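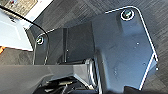 Photo: Umesh Bhardwaj. Same licence as the tables.

Bredetti Drawer Contents

Version 3
Last updated December 21, 2021
Maintainer: Umesh Bhardwaj

Summary

Bredetti is a set of tables listing what people keep in their kitchen drawers and how the contents are laid out. It covers 30 home kitchens and 150 drawers, five per kitchen, with 2913 item rows. It was put together for work on storage layout and sorting order. Cupboards, pantry shelves and benchtops are outside its scope.

Files

kitchens.csv – one row per kitchen, with household size and drawer positions
drawers.csv – one row per drawer, with inside width, depth and height in millimetres
items.csv – one row per item or bundle
layout.csv – compartment assigned to each item before and after tidying
labels.txt – permitted values for the category column

All files are UTF-8 with comma separators and a header row. Decimal values use a point. Empty cells mean the value was not recorded; zero is a real value.

Item rows

Each row in items.csv has an item_id, a drawer_id, a category, a length, a main material and a bundle flag. Length is measured along the longest side with the item closed or folded. Matching cutlery is entered as one row per piece. Rubber bands, twist ties, birthday candles and toothpicks are entered as one bundle per type, with bundle set to 1.

Categories follow the Siriwardena list, with two changes. Peelers were moved from "knives" to "hand tools", and "measuring" was split into cups and spoons. Items with more than one use take the category the householder gave. A pair of scissors kept for opening parcels is therefore filed under "non-food" in some kitchens and under "hand tools" in others.

Layout rows

Compartments are numbered from the front left, moving right and then back. A drawer with no dividers has a single compartment, numbered 1. Long items that cross a divider are assigned to the compartment holding the handle. Stacked trays get a suffix: 2a is the upper tray, 2b the lower.

The "after" values record where the householder put things when asked to tidy the drawer as they normally would. No target layout was given. Anything thrown out keeps its row in items.csv and has OUT in the after column.

Known problems

Drawer heights in the Ukerberg kitchens were measured to the top of the drawer front in version 1. They now run to the top of the side wall, so the two versions should not be mixed.

Material is unreliable for coated utensils. Nylon and silicone were often confused – merge them if the difference does not matter to your work.

Tea towels have no length value.

Related tables

The Zestia pantry tables use the same kitchen_id values and can be joined directly. Their category names differ, so map them through labels.txt first.

Changes in version 3

Added the bundle flag
Removed duplicate rows for nested measuring cups
Corrected the spelling of "colour" in the drawers.csv header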